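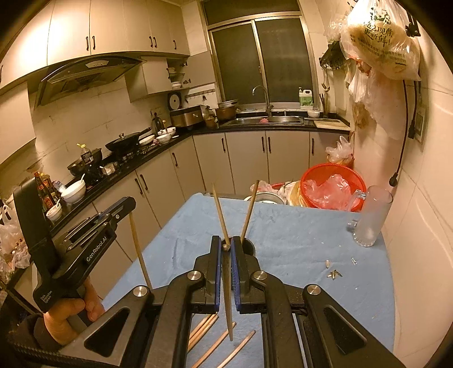

The Letter

The landlord's office in Pritska closed at five, and Mirjana Vasić got there at 4:40 with the dog's papers in a plastic sleeve. She had left the dog at home. She thought it would be better to talk first.

Leif Frandsen was behind the counter eating crackers. He managed three buildings for the company and had managed hers for as long as she had lived in it.

"I need to add an animal to my lease," she said.

"It's a no-pets building."

"I know. I have a letter."

He wiped his hands and took it. The letter was one page, from Dr. Hsueh at the clinic on Elline Street, and it said that Mirjana had been his patient for nine years and that in his opinion the dog was part of her treatment. It didn't say what the treatment was for. She had asked him to leave that out and he had said he would have anyway.

Leif read it twice. He turned it over to see if there was anything on the back.

"Is this one of those online ones?" he said.

"No. You can call him. Tin-yau Hsueh. The number's at the top."

"We had a guy in 331 with a certificate. Gold seal and everything. It was for a parrot."

"I remember the parrot."

"Everybody remembers the parrot." He put the letter down on the counter between them. "What kind of dog?"

"A brown one. She's 30 pounds. She came from the shelter in Gistby."

"Does she bark?"

Mirjana had practiced for this question on the bus. She had planned to say no. "At the elevator," she said. "When the doors open. She doesn't bark in the apartment."

"So she's already in the apartment."

"Since September."

Leif looked at the calendar on the wall behind him, then went back to the letter. A woman came in to drop off a rent check, and he took it and wrote her a receipt and asked about her radiator. She said it was the same. When she was gone he opened a drawer and went through it for a while.

"There's a form," he said. "Dumitrescu sent it down from the main office last year. I've never used it."

The form was two pages. It wanted the name of the animal, and under that it wanted the species, and under that there was a box for "function." Mirjana held the pen over the box.

"What do people put here?"

"I told you, I've never used it."

She thought about the winter before, when she had slept in the chair by the door with her coat on because it seemed easier than going to bed. She had done that for most of February. Her brother-in-law, Panagiotis, had come by with soup and found her there, and he was the one who drove her out to Gistby. He had waited in the car with the heater running because he was allergic. The dog had walked out of the kennel and sat down on Mirjana's foot.

Now the dog had to go out at six in the morning, so Mirjana got up at six in the morning. Then since she was up she ate something. At ten the dog got on the bed and stood there until Mirjana came too.

She wrote "gets me up" and then, since there was room, "puts me to bed."

Leif read it upside down. He didn't say anything about it. He pointed to the line where she was supposed to sign.

"I have to send it in," he said. "They'll call your doctor. If Georgiev handles it, it'll be quick. If it's anyone else I don't know."

"And until then?"

"Until then I haven't heard a dog." He stapled the letter to the form, got it crooked, and stapled it again. "Use the stairs, though. On account of the elevator."

"I'm on the sixth floor."

"I know what floor you're on."

She took the empty plastic sleeve and put it back in her bag. It was dark out, and the next bus wasn't for a while, so she walked home. It was uphill most of the way. She could hear the dog's nails on the floor before she got her key in the door.

Nikola Georgiev called her himself the next week. He had one question, and it wasn't about the letter. The name on the form was hard to read and he needed it for the file.

"Button," Mirjana said, and spelled it.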